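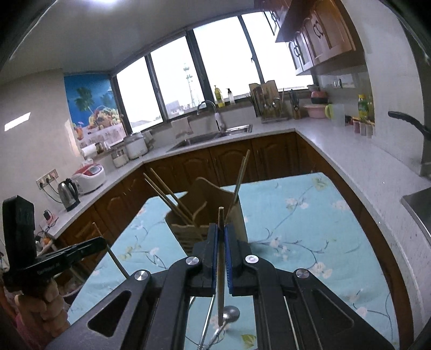

Flickering light over the dining table, Tang dimmer

Opened by: Noman Soomro
Category: Lighting / dimmers
Status: Solved
Opened in: January 2023

Hello Allton support team,

I have a problem with the dimmer in my kitchen and I would like to ask for advice. The model is Tang, the rotary one, with 300 on the label as maximum watts. It controls only the lamp over the dining table. The flat is in Plellidden, in a building from 1966, and most of the wiring in the walls is old. The dimmer itself was installed in October by an electrician.

The problem: when I turn the knob low, the light starts to flicker, and there is a thin buzzing from the wall. On full brightness everything is calm. In the evening we eat with the light low, so this is exactly the position we use the most.

What I tried already:

Changed the bulbs for new ones of the same type. No difference.

Tightened the bulbs in the sockets with the power off. No difference.

Switched off the refrigerator and the kettle for one evening test. The flicker stayed the same.

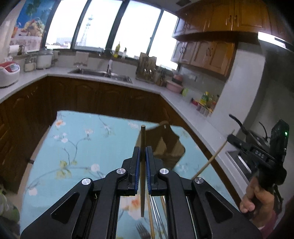
After this I moved the lamp a little higher on its cord, in case the cable was bent too hard at the ceiling, but the result was also the same. The shade is made of Plastutwood and is very light, so I do not think the weight pulls on anything.

My question is whether the dimmer is broken or whether it simply does not like my bulbs.

Reply from Allton support

Hello Noman, thanks for the clear notes. Could you tell us what is printed on the bulbs, and how many are in the lamp? Please also check if the word "dimmable" is on the box. Flicker at the low end often means the load is too small for the dimmer.

Noman Soomro wrote:

There are 2 bulbs, LED. The box says "equal to 60 W" in big numbers, and I was thinking of this number when I bought them. The real consumption is in small print and it is much lower. "Dimmable" is written on the side of the box, I checked it twice.

I also noticed one more thing. If I start from full and go down slowly, the flicker begins later. If I switch on when the knob is already low, it flickers immediately, and sometimes one bulb stays dark for a moment.

Reply from Allton support

That helps. The Tang has a minimum brightness setting, a small screw behind the knob cover. From the factory it is set very low. Please ask your electrician to raise it with the power off at the panel, a quarter turn at a time, testing after each one. If the buzzing is still there afterward, we will exchange the dimmer for the LED version.

Noman Soomro wrote:

The electrician came yesterday evening. At the first quarter turn it was better but not good. At the second the flicker stopped, also when we switch on with the knob low. The lowest light is now a bit brighter than before – my wife says it is better for finding the bones in the fish.

The buzzing is almost gone. I hear it only if I put my ear on the wall, so I will not ask for the exchange now. Please keep the ticket open one more week, if this is possible.

Reply from Allton support

No problem, we will leave it open until then.

Noman Soomro wrote:

One week passed and there was no flicker. You can close the ticket. Thank you for your patience with my questions.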